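Leadership Change at a Regional Bank: The Case of Clerbridge Savings
Student project report, Business and Society
Damian Lis

1. Purpose

This report looks at what happened at Clerbridge Savings when its chief executive, who had also been its largest single shareholder, retired after a long time in the job. I wanted to find out how a small bank hands over control, and whether customers and staff noticed any difference in the first year.
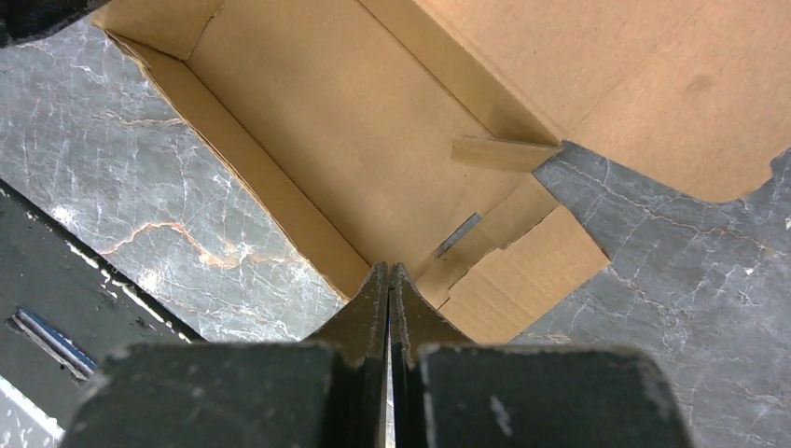
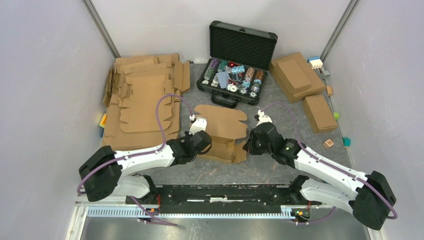
Cardboard on the work surface, two views.

2. Background

Clerbridge Savings began as a lender to farm suppliers in Esberg and later opened branches in Dresness and the towns between. At the time of the handover it had 7 branches and around 400 employees. Most of its lending was home mortgages and small business loans. It had never bought another bank, although it was approached twice about being bought.

The retiring chief executive, Mr. Brandão, joined as a loan clerk and moved up through the Dresness branch. He ran the bank with a small group of senior managers, and most loans above a certain size went across his desk. Several people I talked to mentioned that this made decisions quick when he was in the office and slow when he was away.

3. Method

I used the bank's annual reports, coverage in the Esberg paper and a mailed survey. The survey went to 974 account holders who had agreed to be contacted. I also interviewed four current employees and two who had left. The interviews took between twenty minutes and an hour. I took notes by hand and typed them up the same evening.

4. The handover

The board announced the retirement in November. It had already picked the head of commercial lending to take over, and she worked beside Mr. Brandão until spring. Her first change was to let branch managers approve larger loans on their own. The second was to move the credit review staff from Dresness to Esberg, which was less popular. Two of the employees I interviewed now have a longer drive.

Mr. Brandão kept his shares but gave up his board seat. The annual report says he has no advisory role. One former employee thought he still had a say in things, but I found no document that supports this.

5. Results

Most customers who answered the survey did not know the chief executive had changed. Business customers were more likely to know, and more of them said loan decisions had gotten faster. A few older customers in Dresness wrote in the comment space that they missed seeing him at the branch.

Deposits stayed close to the level of the year before. Small business lending grew. I cannot say how much of this came from the new approval rules, as other lenders in the region also reported growth.

6. Limits

The survey only reached people who had agreed to be contacted, so it may leave out customers who closed their accounts. One year is also a short period for judging a loan book. Bad loans often show up later than that, and the next two annual reports would be needed to check the new rules properly.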